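Endenano Hand, right side
Sold by Urketti. Fits Loto arms without an adapter and Cuervo arms with one.

The Endenano is a five-finger hand for people who have already bought a perfectly good two-jaw gripper and are still not happy. White segments, black fingertips, silver wrist ring. It looks a good deal more expensive than the arm you are going to bolt it to.

We stock three end tools for the Loto arm and get asked every week which one to buy. So in June we ran all of them over the same table of junk, with 21 tasks per tool, and wrote down what happened.

What we compared
Loto two-jaw gripper: 17 tasks done. Fast, dull, hard to break. Lost its dignity over anything flat.
Cuervo suction head: 9 tasks done. Superb on phone screens. Has no opinion on fabric.
Endenano hand: 18 tasks done. Slowest of the lot, and the only one that could press a button and then pick up a cable.

Yes, that is one task better than the gripper, for a good deal more money. Read the next part before you order.
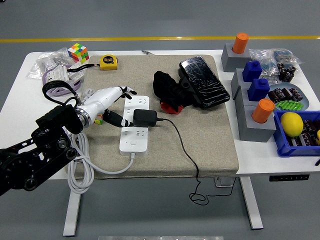 Endenano hand at the power strip, thumb down. The orange and blue pieces on the gray blocks belong to the pick-and-place tasks.

The power strip is where the hand pays for itself. A jaw can push a button, but it tends to push the whole strip along with it. With the Endenano you can brace with one part of the hand and press with another, once you have spent an afternoon teaching it to. Tape measures and puzzle cubes are easy. Capacitors are not, and if your day is mostly small parts, buy the gripper and keep the change.

Good to know
Payload is 2 kg with a full grip. A fingertip pinch will hold a lot less, whatever your manager has promised the customer.
Fingertips are rated for 200 hours on rough fabric. Ours sit on a speckled pad all day and we change them early.
Full open to full close takes 180 milliseconds on the fast setting. Use the slow setting around lemons.
The Cuervo adapter adds some length at the wrist, so redo your calibration after fitting it.

In the box
Hand, wrist ring, signal cable, spare fingertips, hex key, and a manual with one very good diagram.

Left hand
Same price, longer wait. Ask before ordering a pair.

Returns
Unused hands can come back in the original foam. Used ones can come back too, but we will look at the fingertips first.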